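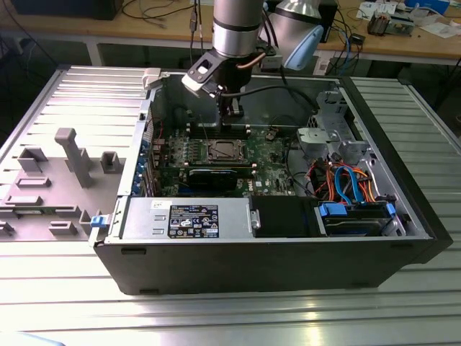
The old PC and I parted company in June, after ten years, and I have been writing this blog on a borrowed laptop with a sticky letter B ever since. If a word looks odd below, put a B in it and try again.

I had meant to buy a new computer. Everyone assumes you will just buy a new computer. But I made the mistake of asking for advice first, and the advice came from my cousin Amber Crabtree, who builds her own and thinks anyone who doesn't is being robbed. She sent me a list of parts. Then she sent a second list, with a note saying to ignore the first list as prices had moved. The third list had a case on it that cost more than my bicycle.

What I do on a computer, for the record: write this, pay the council, look up whether things are still all right to eat, and lose at patience. Amber asked what frame rate I was hoping for. I said a steady one.

So I went to the repair place in Enalthorpe, which used to be Nuttall the ironmonger and still has the sign. The man behind the counter asked what was wrong with the old one and I said it was slow. He asked how slow. I told him I could switch it on, go down, make toast, eat the toast, wash the plate and come back up to find it thinking about the mouse. He wrote down "slow".

His price for looking at it was 60 pounds. His price for looking at it and doing something was 315. I asked what the something would be and he said that would depend on the looking. I've had the same conversation with dentists.

Meanwhile my neighbour Poppy Fairclough, who is eighty-one and has better broadband than I do, told me she'd had hers sorted by putting in more memory and one of the newer drives, and that it now starts before she has sat down. She did it herself at the kitchen table with the telly on. I said I might be nervous of touching something I shouldn't. She said I'd been touching things I shouldn't for years, if the fuse box was anything to go by.

I did look up how to do it. There are a great many videos. They are all made by young men who begin by telling you it's easy and then spend 4 minutes on static electricity, after which I no longer wanted to touch the radiator, let alone the computer. One of them suggested wearing a strap. Another said straps were for cowards. In the comments under both, people were being very rude about a brand of paste.

The whole lot is now with Amber, who drove over from Sturkent to collect it and looked at the dust on the back the way other people look at a bad tooth. She says give it a fortnight. I've asked her to keep the photographs of the Atside walk safe, and the patience scores, if they can be saved. The photographs matter more, obviously. But I had a decent run going in the spring.

Comments are open, though I may be a while approving them. The laptop goes back on loan to its owner in the evenings, and the B is getting worse.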